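Storing fruit on a mesh shelf unit

A small wire mesh shelf and an open basket will keep a bit of fruit tidy on a desk or side table. I use a Clevmont shelf, which cost 29 pounds.

Step 1. Stand the shelf at the back of the table and put the basket on the lower level.
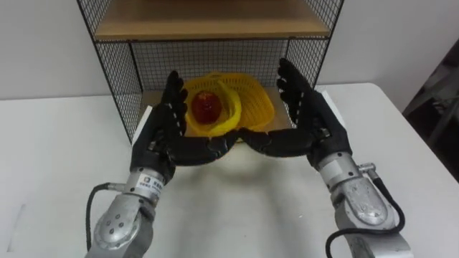 Apple in the yellow basket, under the wooden top board.

A soft plastic basket can bend as it goes in. If it tips, take hold of both sides and set it flat.

Step 2. Keep the front of the table clear so you can reach the shelf with both hands. 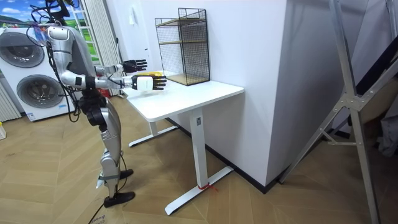
White desk against the wall partition.

Step 3. Add the fruit, heaviest first. My basket takes almost 900 g — any more and the rim starts to spread.
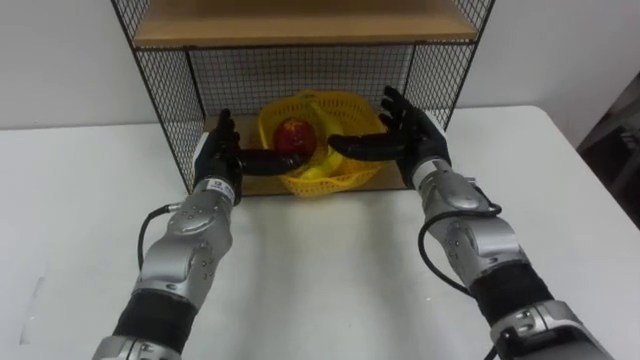 One apple in the basket on the lower level.

Step 4. Once a week, take everything out and wipe the boards and the basket. I do this on Thursday. Check the fruit for soft spots before it goes back, and keep bananas apart from apples if you want them to last.

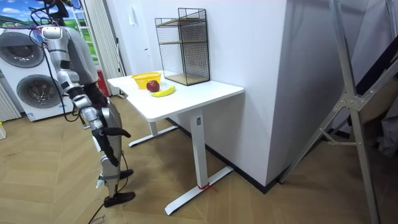 Basket, apple and banana on the desktop, with the shelf behind.

Let the boards dry before you refill the basket.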